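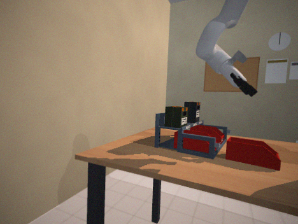
Lowering the pressure at night would save more water than replacing another stretch of main, Chaimae Bouzid told the Brirnesside water board during public comment, and the district should have tested it before putting the Adon Street job out to bid.

The board voted to do both. Under a resolution adopted at the July meeting, the district will divide its upper service area into two pressure zones, install a pressure-reducing valve at the Nirkness Road vault, and go ahead with replacing the cast-iron main under Adon Street. The work order is dated July 25, 2024, and customers in the affected blocks will be notified by mail and by door tag.

The upper area is now served as a single zone. Water enters from the Nirkness tank, runs by gravity down the ridge, and reaches the lowest connections at a static pressure of 107 pounds per square inch. The district's own standard calls for individual regulators on any service above 80. Most houses at the bottom of the hill have one, although many were installed when the houses were built and have never been inspected or rebuilt.

There are 1,060 active connections in the upper area. Nearly all are residential. The remainder include the middle school, two small apartment buildings, a dental office and the irrigation service at the ball fields, which has its own meter and is turned off in winter.

Magdy Badawi presented the engineering report. He said the hydraulic model was calibrated against hydrant tests made in the spring and against a week of logged pressures at three points in the system. The match was good everywhere except on the dead-end main behind the school, where measured pressures during draw were lower than the model predicted. A partly closed valve is the likeliest explanation. Crews will locate and operate every valve on that line before the new zone is put into service.

Leakage in the upper area is estimated from minimum night flow, the rate at which water enters the zone in the early morning when little is being used. Legitimate night use is estimated and subtracted, and the remainder is treated as loss. The upper area's figure has risen in each of the last three annual audits. Two acoustic surveys found and fixed several service-line leaks, but the night flow came back up within a few months each time. The report attributes this to a large number of small leaks at joints and corporation stops, most of them too quiet to be picked up by listening equipment.

Leaks of that kind respond to pressure. The flow through a fixed hole varies with the square root of pressure, while a crack or a loose joint tends to open as pressure rises and can leak at a rate closer to direct proportion or higher. The report uses a middle value for the exponent and gives its savings estimate as a range. Board members asked for a single number, and Badawi declined to supply one until the valve has been in service through a full winter.

The new valve will be a 6-inch pilot-operated unit with a smaller bypass valve set slightly higher, so that the bypass carries low flows and the main valve opens only on heavier demand. This arrangement is meant to prevent hunting, in which a large valve working near its seat opens and closes repeatedly and sends pressure waves through the pipe. Isolation valves on both sides will allow either unit to be serviced with the other in operation. A relief valve will discharge to the ditch on the east side of Nirkness Road if the downstream pressure climbs past its setting.

Bouzid's comments dealt mainly with the control scheme. She asked the board to adopt time-based control, with one outlet setting for the day and a lower one from late evening until before the morning peak. The approved design uses a fixed outlet setting at all hours. It does include a second pilot port and an empty conduit to the vault, so a controller can be added later without cutting into the valve assembly.

The staff objection to time-based control was fire flow. The school and the apartment buildings have sprinkler systems designed around the available pressure at the street, and both would have to be recalculated before any night reduction. The fixed setting was chosen to keep residual pressure at the school above the figure on its design placard. The fire department has reviewed that setting and signed off on it. It has not reviewed a lower one.

Bouzid replied that a flow-modulated controller would raise the outlet pressure on its own when a hydrant or sprinkler opened, and asked that the option be priced. The board directed staff to get a price and report back. No deadline was attached to the request.

The Adon Street portion was less discussed. The existing main is unlined cast iron with leaded joints, and the interior is heavily tuberculated. A section taken out during a repair had lost close to half its open diameter. The replacement will be ductile iron with cement-mortar lining and polyethylene encasement, laid parallel to the old pipe so that service can continue during construction. The old main will be drained, capped and left in place, except at the two intersections where it conflicts with the storm drain.

Bepari Contracting submitted the low bid and was awarded the work. One member asked why the bid for pavement restoration was well below the others. Staff answered that the specification requires full lane-width overlay after trench settlement, that the contractor had confirmed in writing that its price covered this, and that the retainage would be held until the overlay passed inspection.

Sequence was the other open question. The contractor wanted to start on Adon Street at once to finish paving in warm weather. The engineering report recommended placing the pressure valve first, so that the old main would be under less stress while crews were digging next to it. The adopted schedule puts the vault first and allows trenching to begin at the downhill end once the vault is in and tested. If delivery of the valve slips, the contractor may begin at the uphill end, where existing pressure is already moderate.

Customers below Cutler Lane will see the largest change. Homes without a regulator will notice lower flow at hose bibs and fixtures. Homes with a working regulator should notice little, provided that the regulator is set below the new street pressure. A regulator set above it will stay fully open and will no longer control anything, and this is not harmful. Irrigation systems laid out for the old pressure may show gaps in coverage and may need different nozzles.

Some homes on the upper side of the boundary will remain on tank pressure. The boundary follows existing valves, which will be closed, locked and tagged. Closing them creates four new dead ends. Each will get a blowoff for flushing, and chlorine residual will be sampled at all four on the regular monthly route.

Water service will be interrupted once for each block on Adon Street during transfer to the new main, for 3 hours or less. After service returns, residents should run a cold outside tap until the water is clear before using indoor fixtures, and should clean faucet aerators if flow is weak. Water heaters should be left alone until the cold line has been flushed. Anyone who depends on a continuous supply for medical reasons is asked to call the district office before work reaches the block.

The project is paid for from the capital reserve, and no rate change was proposed with it. A separate rate study is under way, and its consultant has asked for the new night-flow data when they become available.

The model report, the valve drawings and the bid tabulation are on file at the district office and may be copied at the usual charge. Written comments on night control will be accepted until staff returns with the price.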